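Pamo grasp pipeline / Issue 294
Wrist policy drops the board-lift task at the approach stage
Status: Resolved (method change merged, follow-up open)
Opened by: Viola Mazza
Assigned to: Corrado Fiore
Site: Condthorpe kitchen bench
Component: approach/view-weighting

Summary

The board-lift task is failing more often than the other bench tasks under the same policy. The arm gets to the counter without trouble and then stalls or closes the gripper at the wrong height. Tanska, our older baseline, doesn't do this on the same bench. I'm logging it as a method problem until we can show it's a hardware one.

Steps to reproduce

1. Load the current Pamo checkpoint with both views on (wrist and overhead).
2. Use the kitchen layout with the cutting board on the marble-patterned counter.
3. Run the board-lift instruction from the standard home pose.
4. Watch the view-weight log once the gripper is over the counter.

Expected: weight moves from the overhead view to the wrist view as the gripper comes down, and the grasp point settles on the board edge.
Observed: weight moves to the wrist view too early, and the grasp point wanders to whatever long straight edge is strongest.

Comment 1 — Viola Mazza

I went through the wrist frames by hand. The grasp-point head likes long parallel edges, and this bench is full of them. The worst region is the side of the counter where the marble meets the metal trim, with the clear tray nearby. The ridged tray wall and the grooves in the trim both score higher than the board does, and the board is partly behind clear plastic there, so its own edge comes through with reflected lines over it. 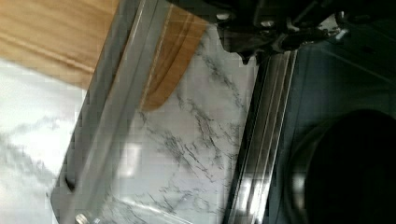 Wrist view, tray and metal trim beside the gripper.

The colour of the board is easy to separate from the marble. The head doesn't use colour much. It was trained mostly on depth-like edge features, and clear plastic is poorly covered in the training set.

Comment 2 — Corrado Fiore

Before we blame the head, can we rule out calibration? If the wrist offset has drifted, the grasp point would land in the wrong place even with a good prediction. Please rerun the Donati calibration routine and attach the residuals. Also confirm whether the view weights are logged before or after smoothing. I've been caught by that before.

Comment 3 — Viola Mazza

Calibration rerun. Residuals are within tolerance and didn't move between the first and last trial. The weights are logged after smoothing. I turned smoothing off for one batch and the early switch is still there, only noisier.

I also tried masking the wrist view until the gripper was low over the counter. That fixed the stall but made the final alignment worse, as you'd expect when the policy gets so little time with the close view. I don't think a fixed height cut-off is the answer. It would need retuning for each object.

Comment 4 — Corrado Fiore

Agreed on the cut-off. I'd like to try an agreement gate instead. Each view gives a grasp point, we project both into the bench frame, and the wrist view only gains weight while the two points fall within a set distance of each other. If they disagree, the policy keeps to the overhead estimate and carries on descending slowly. It's a small change, and it doesn't touch the trained weights.

The overhead view ought to be a decent anchor for this. Even with the arm over the upper half of the board, the rest of the outline is clear against the counter, groove included. The appliances and the back row of jars and containers are well away from it. The one thing I'd watch is the bamboo tray on the right, as it's the same sort of colour and also rectangular.

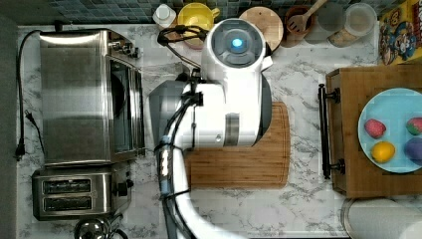 Method change tested

Gate added in front of the view-weighting step. Changes from the previous build:

— Both grasp points are projected to the bench frame every cycle.
— Wrist weight can rise only while the two points agree.
— Wrist weight falls back over 700 ms after a disagreement, so one bad cycle doesn't cause a jump.
— After 3 disagreements in a row, the arm pauses and asks for a fresh overhead estimate.

No retraining. Same checkpoint, same home pose, same speed limits.

Comment 5 — Viola Mazza

Ran the gated build on the board-lift task and on 2 control tasks that were already passing. The control tasks behave as before. On board-lift the early switch is gone from the logs. The wrist grasp point still jumps to the trim now and then, but the gate holds it off and the arm keeps to the overhead point.

What's left is at close range. Once the fingers are near the board, much of the wrist view is taken up by the gripper itself, and with any speed on the arm the grain smears into bands.

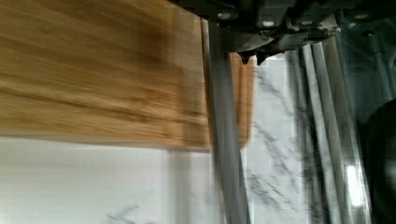 The wrist estimate gets less certain at that stage, and the gate reads the spread as disagreement. It then drops the wrist weight just when we want it. I got around it by freezing the grasp point once both fingers are inside the contact zone, and letting the force reading take over from there. It's a patch and I'd like something better, but the trials run through with it.

Comment 6 — Corrado Fiore

Happy with the freeze for now. Please put it behind a flag so the Tanska comparison can be run both ways. In the write-up, report the gate and the freeze as separate rows. If we lump them together a reader can't tell which one did the work.

Merged to the main branch 11 April 2025.

Known limits

The gate depends on a usable overhead view. If the arm fully covers the object, there's nothing to agree with and the policy falls back to the old behaviour. Objects under or behind clear plastic are still weak in the wrist view. The gate hides the symptom and the training set still needs more of them.

Follow-up

— Collect more wrist data with clear trays and metal edges in view (Viola).
— Replace the freeze with a blur-aware confidence term (Corrado).
— Rerun the full Tanska comparison in September, once the new data is in.

Ticket stays linked to the data collection request. Reopen it if the early switch shows up in the logs again.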